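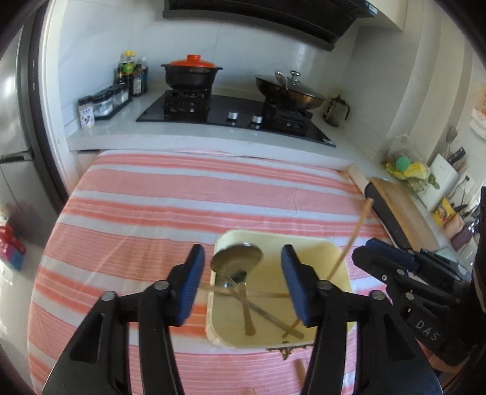

16 April 2018

Spent the morning on the draft handling rules for the Zenton work. Nasside sent their comments back overnight and most are about cutlery. They want knives treated as a separate class, handle grip only, and I have agreed to that. Forks stay with spoons for now.

The rule on wooden items is still too loose. It says "grip near the middle", and a chopstick that sticks out over the side of a tray doesn't leave you much choice. Changed it to "grip where the item is clear of others" and put the old wording in the notes.

Section 4 now says the pads must be checked before each session and the bolts once a week. Mitside had asked for every 600 cycles, but we don't log cycles on the hand-held units, so I left it as weekly.

Also added a line about two grippers over the same tray. One moves, the other holds still, and the person on the right gives way. Đoàn already works like this.

The draft is at 42 pages, too long. The kitchen part could lose the whole bit on lids. Hobs off before anyone starts, that stays in.

Still to do: sleeves. Need to ask Mitside what they settled on in December.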